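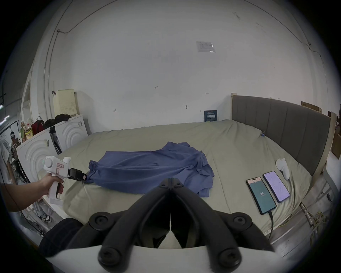 Notebook 36, p. 401

November. Woke before the alarm, rain on and off. Tea, toast, paid the electric bill before I could put it off again. It came to 1,164, more than last month, and I expect the heater is to blame. I wrote the number inside the cover with the others.

Then laundry. It had piled up for longer than I want to say. I did the folding on the big bed as usual, it's the only surface wide enough. The table in the kitchen would do for socks but a shirt hangs off the sides and picks up crumbs.

The blue one gave me the most trouble. It's a knit and it goes its own way. You lift one corner and the rest slides into a heap, and the sleeves end up somewhere underneath. I bought it at Vundell two winters ago with Žydrūnas Ots, who said the color would go in a year. It hasn't. The collar is a bit tired.
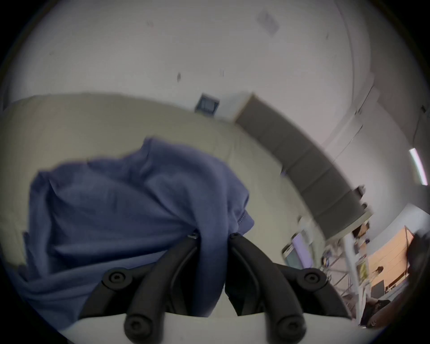 The blue shirt, in a bunch.

What I do now is find the shoulder seams first. My mother started from the hem and I did too until this year, but the hem on this shirt isn't straight and everything you do after that comes out crooked. Shoulders, then pull the body down flat, then one side over to the middle, then the other. Fold up from the bottom in two. If the neck bunches I let it.

Stopped for lunch, the last of the lentils. Žydrūnas called while I was eating to ask if I still had the long ladder. I don't, it went to Tallstead with the paint and the drop cloths and I never got it back. He said he'd try Himis. We talked for a while about his knee, and then about the train fare, which has gone up again.

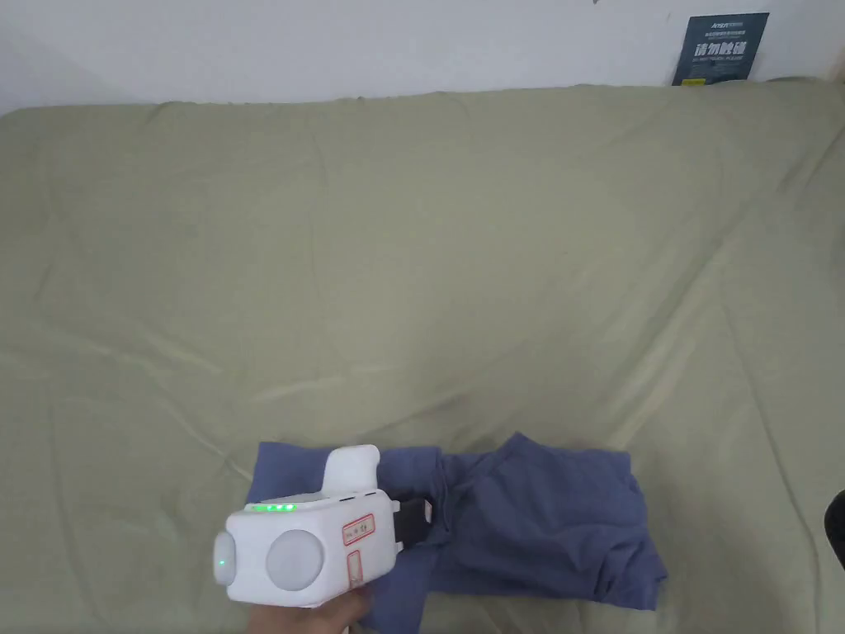
He is coming on the evening train and staying two nights, so I wanted all of it put away by five and the bed made up properly. The pale fitted sheet looks all right from the door but it never lies smooth. I have tried pulling it from the headboard end and from the foot end. It's either a little too big for the mattress or it has stretched in the wash. Toom had flat ones in white for nearly 100 and I stood there holding one and put it back. I may go again after payday.

Shirts took most of the afternoon, with breaks. I folded the blue one, didn't like it, shook it out and started over. The second fold was no better than the first – maybe a little squarer. I left it at that.
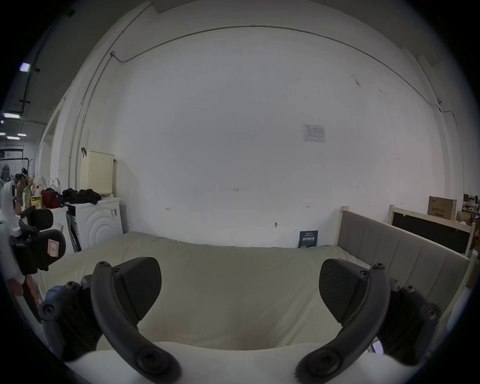
The dark things I always leave for last. They show every bit of lint and I like to do them by the window with the roller, when there's still daylight. By four there wasn't much, so I gave up on that. There's a pile of black clothes on top of the washing machine and it can wait until he's gone. The basket on the wall above it was a good idea, I'll say that for it. It hangs from its hook and keeps off the floor, and with the machine right there by the foot of the bed I don't have far to carry anything.

Swept. Put the good towels out on the chair. Looked for the spare key and found it in my coat.

Train is due at 6:40. Soup is on low. Need to remember: bread, light bulb for the hall, ask him about the ladder in Himis, call about the heater.

We use cookies to improve your experience on this site. By continuing to browse you agree to our use of cookies. Accept | Manage settings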